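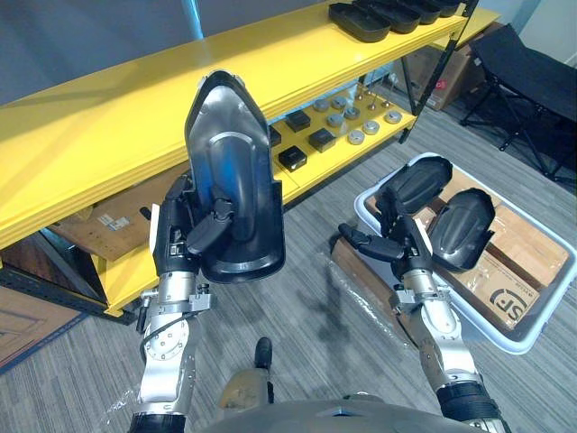 Do Beans Need All That Fuss?
Speaker notes, Rosine Renaud
Pletport Home Cooks, April meeting

Print | E-mail

OPENING

Start with the question, hands up. Who soaks beans overnight? Who salts them at the start? Wait for the groans on the second one. Then ask who has ever cooked the same beans both ways on the same day. I expect the hands to go down.

Say plainly that I'm not a food scientist. I'm someone who got tired of being told off by the back of a bag. Everything tonight comes from my own stove, some reading, and Evanthia Nikolaidis, who lent me her kitchen and argued with me the whole way through.

WHAT WE'VE ALL BEEN TOLD

Read these out slowly.

Soak overnight or they'll never get soft.
Never salt until the end or the skins go tough.
Throw out the soaking water.
Don't stir. (Where does this one come from? Ask the room. I couldn't find out.)
A bay leaf stops gas.

Point out that four different cookbooks on my shelf give four different soaking times, all in the same bossy tone. My mother-in-law's notebook says "till they look right." I trust the notebook more.

THE TEST

Keep this part short, people's eyes glaze over.

300 grams of dried white beans per pot, all from one bag. The brand was Drostodmont, the cheap one in the green section at Rison. Same tap water, same lid. Started timing at the first simmer. Called them done when five beans in a row mashed against the roof of my mouth with no grainy bit. Yes, I burned my tongue.

Overnight soak with no salt: 62 minutes.
No soak at all: longer, as you'd expect, but we still ate before eight in the evening.
Overnight soak in salted water: much the same time as plain, and better beans. Fewer split skins, and they tasted of something in the middle.

Pause here. The salted ones were supposed to be bullets. They were the best pot on the stove. If one person goes home and salts their beans, I'll be happy.

Be fair about it. This is one bag of one kind of bean. Chrysanthi will ask about chickpeas, she always does. I've only done them once and I forgot to write down when I put the lid on, so I have no answer and I'm not going to make one up.

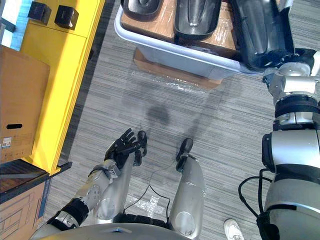
Raised robot hand, with both feet on the striped carpet.

OLD BEANS

I think this matters more than anything on the list and hardly any recipe mentions it. A bean that has been in the cupboard for years can simmer all afternoon and stay chalky. You then blame the salt, or the pot, or yourself. The bag has a best-by date, but it doesn't tell you when the beans were picked, and I wrote to Rison to ask and got a coupon back.

Tell the story of the jar. My speckled beans, pretty, sitting on the windowsill next to the radio for so long that the sunny side had faded. Kyriaki Dimitriou wanted to rescue them with a long soak. We soaked them, we boiled them, we went out, we came back. Chalk. Her sister Paraskevi used them as pie weights, and they've been very good pie weights.

So: buy from a shop that sells a lot of them. Put the month on the jar. Stop decorating with them.

WATER AND ACID

Hard water does slow beans down. I believed this one the least and had to back off. A pinch of baking soda helps if your tap water leaves crust in the kettle. A pinch. With a spoonful they go soapy and fall to mush, and I've served that to guests.

Tomatoes, vinegar and lemon do what salt gets blamed for. Put them in early and the beans stay firm for ages. Cook the beans soft first, then add the tomatoes. I suspect that half the "salt ruined my beans" stories are really chili stories, where everything went in together. Can't prove it. Say that I can't prove it.
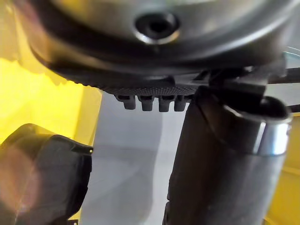 Sugar and molasses keep them firm as well, so anyone making baked beans should start with beans that are nearly done. The recipe in my oldest church cookbook has them going in raw with a cup of molasses, and I'd like to meet the woman who got that to work.

THE GAS QUESTION

Somebody will giggle. Let them.

Soaking and pouring off the water gets rid of some of the sugars that cause it. How much you notice at the table is another thing. I kept notes for a while and the only pattern I could see was that people who eat beans often complain less. The bay leaf, as far as I can tell, does nothing except taste nice. I still put one in.

PRESSURE COOKERS

I borrowed a Söderlund and was ready to dislike it. It was quick. I'll give it that. By the time it had come up to pressure and then let the steam go, it wasn't as quick as the booklet made it sound, and you can't taste along the way, so the first pot was soup. Fine for hummus. For salad I want to be able to lift the lid.

THE ONE RULE I'D KEEP

Slow down for this. Red kidney beans need a proper hard boil, not a gentle warm-up in a slow cooker from raw. Undercooked ones can make you very sick. Soak, drain, fresh water, boil them hard for at least ten minutes, and then carry on however you like. I'm doubtful about plenty of kitchen warnings and I'm not doubtful about that one.

TASTING

Two bowls, salted soak and plain soak. Don't say which is which! Evanthia hands out spoons. If the plain bowl wins, I have to say so out loud, and she has promised to make sure that I do.

QUESTIONS

Canned beans: yes, I use them. Rinse if you want less salt. Keep the liquid if it's going in soup.

Freezing: works well, freeze them in their cooking liquid, leave room at the top.

Lentils: no soak. Next question.

Remind them to bring back the borrowed casserole dishes.

Print | E-mail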